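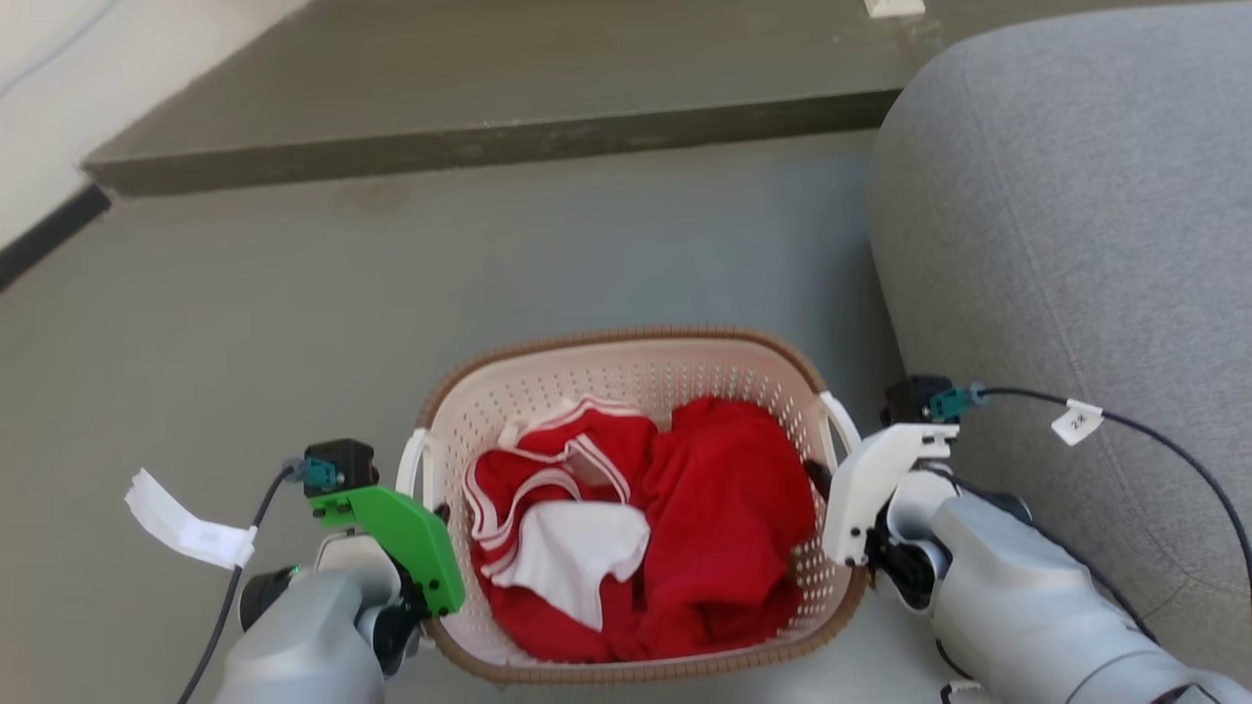 Wäschekörbe sind bei mir im Laden lange nebenher gelaufen, unten im Regal neben den Bügelbrettern. Seit Januar habe ich das ovale Modell Durán im Sortiment, und jetzt nehme ich selbst keinen anderen mehr mit in den Waschkeller! Mir gefällt schon die Form, breit und rund an den Ecken, und dann dieses blasse Rosa mit den vielen kleinen Löchern in der Wand -- da kommt überall Luft an die Sachen. Der braune Rand ist geriffelt, fast wie mit Kordel umwickelt, und bringt ein bisschen Wärme in die Sache. Die zwei weißen Griffe stehen seitlich über den Rand hinaus, man greift also richtig durch die Schlaufe und klemmt sich nicht die Finger ein. Und eine Portion Rotes samt einem weißen Teil liegt bequem nebeneinander drin (vor dem Waschen bitte trotzdem trennen, ich spreche aus Erfahrung).

Ein paar Angaben, nach denen ich ständig gefragt werde:

Modell: Durán, oval
Fassungsvermögen: 35 Liter
Griffe: 2
Preis: 17 Euro
Lieferzeit: 4 Werktage

Sauber machen geht schnell, lauwarmes Wasser und ein weicher Lappen. Für die Rillen am Rand nehme ich eine alte Zahnbürste, das dauert keine Minute.

Wer lieber etwas Schmales für die Nische neben der Maschine sucht, schaut sich den Hasta an, der ist höher und hat einen Deckel. Für große Familien wäre mir der Durán allein zu klein -- da würde ich zwei nehmen, einen für Helles und einen für Buntes.

Zuletzt aktualisiert: 27.2.24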